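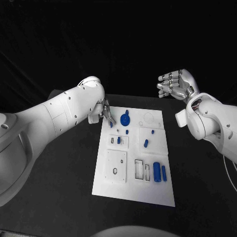
Vol. 42, No. 2, p. 1008

Figure 2. White board with blue parts and outlined recesses on a matte black table, with a black curtain behind.

3.2 Surface color and eye fatigue

The question of table color is old in the study of bench work, but most authors treat it only together with lighting. Matheson and Matić tested the two separately with 58 sorters at the Vanhove seed works in Cornalcombe. The sorters who worked on a gloss surface reported tired eyes earlier in the shift, and several of them turned their lamp away, so that the light level at the hands became too low. A matte surface, dark or light, did not give this effect.

Contrast between the table and the work area (an arrangement of this type is in Figure 2) is a different matter. A strong edge helps the worker to find the area again after looking up, but a large difference in brightness makes the eye adapt each time. In our own survey, made in October, the older sorters preferred a gray table, and the younger ones had no clear preference. We return to this difference in Section 4.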